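Shop > Kitchen & Pantry > Shelf Liners > Suvow Cork-Backed Liner

Home Products Trade Orders Care Guides Contact

Suvow Shelf and Drawer Liner, Cork-Backed
31 January 2024 | By Dinesh Hettiarachchi

The Suvow liner is a cut-to-fit sheet for kitchen drawers, pantry shelves and the cupboard under the sink. It has a wipeable top and a thin cork back that holds its place without glue. 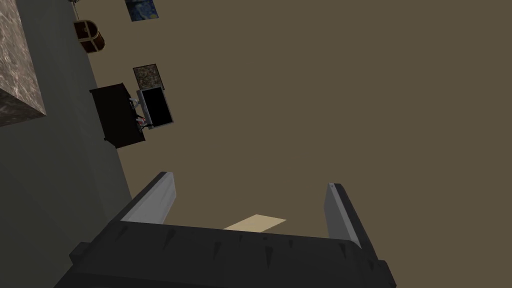

Most drawer liners come with a sticky back, and that back is what people complain about when they want to change it. The Suvow sheet lies flat under its own weight. If you move house or want a different color, lift it out and roll it up. Nothing has to be scraped off the wood.

The roll is 318 cm long and covers four average kitchen drawers, with a little left over for a spice shelf. It is 2 mm thick, so shallow drawers will still close over a full cutlery tray. The top is matte. It comes in Sand, Slate and Moss.

Sizing and cutting

Measure the inside of the drawer at the front and the back. Older drawers are often a little wider at one end. Mark the cork side with a pencil and cut with household scissors or a craft knife and a metal ruler. We suggest cutting slightly large and trimming down. If the sheet wants to curl when it comes out of the tube, leave it upside down overnight with a few books on it.

Care

Wipe with a damp cloth and a drop of dish soap. Do not soak the sheet or put it in the dishwasher — the cork will swell and may separate from the top. Oil should be wiped up the same day. Turmeric and beet juice will leave a mark on Sand.

Not suitable for oven drawers, warming drawers or outdoor use.

Specifications

Length: 318 cm
Thickness: 2 mm
Top: matte, wipeable
Back: natural cork
Colors: Sand, Slate, Moss
Rolls per trade carton: 13

Ordering

Single rolls ship from our Basarov store in two working days. Trade cartons are packed to order and take longer. For cartons in mixed colors, write to Gheorghița Pîrvu at the trade desk before ordering. Moss was out of stock from October but is available again.

The older Arnance liner has been discontinued. Its rolls were narrower, so check your measurements before you reorder.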